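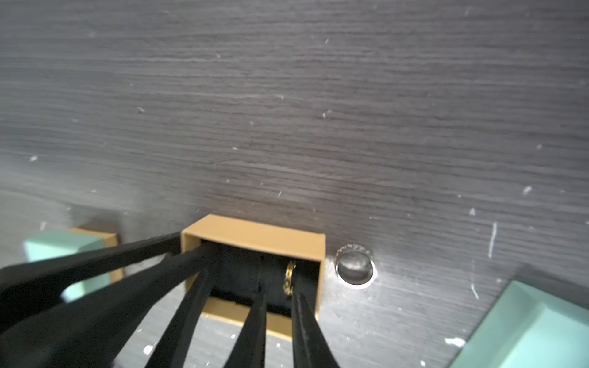
Re: [flellside-habits] Thirty days of getting up at five

From: Yoon-hee Seol
To: flellside-habits list

Sarmīte Lepik wrote:
> I'm on day 3 of the 30-day early rising plan from the Tirneck
> newsletter and I have questions. The plan says to spend the first
> hour on "intention." I spent it looking at the toaster. By four in
> the afternoon I was asleep on a conference call with my eyes open.
> Has anyone on the list finished the whole thing? And did you become
> a better person, or only an earlier one?

Sarmīte, I finished it in April. I can't speak to better. My sister says I was insufferable for most of the month and she'd like it on the record.

What you're describing is normal for the first week, or at least it was normal for me. The Tirneck plan moves your alarm and says very little about your bedtime, as if the two had never met. I was getting up at five and still going to bed at midnight, then wondering why my gratitude list said "coffee" on every line. Once I moved bedtime to nine-thirty the afternoons got a lot easier. I also stopped seeing my friends, but the plan has a page on "protecting your energy," so I decided that counted.

On the first hour: skip the intention part. Tài Đặng told the list a while back that he just empties the dishwasher and goes for a walk, and I copied him. By the time I got home I was awake enough to have an intention if one came along. Mostly one didn't – I had toast.
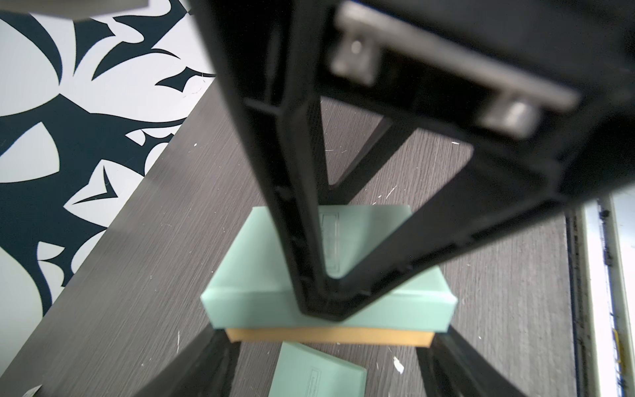
The other thing I'd change is the journal. You're supposed to write 1,000 words every morning before you speak to anyone. I lasted six days. My entries are mostly about how many words I had left. Now I write three or four lines at night about what I want to get done the next day, and I cross out whatever was silly when I wake up. There's usually something.

If you miss a morning, don't go back to day one like the newsletter says. I did that twice and it made me want to throw the chart in the recycling. Hiếu Âu missed a whole weekend and simply carried on, and he seems to have kept the habit longer than any of us, possibly out of spite.

I get up at six-fifteen these days. I like it. It's quiet, the paper has come, and I'm civil by eight. If five isn't working for you by the second week, try that and tell Tirneck whatever you want.

Let us know how day 4 goes, and whether the toaster has any advice.

Yoon-hee

Filed under: Habits & Routines, Sleep, Member Replies
Last updated: August 2021
Contact the list owner | © Flellside Habits List | Back to top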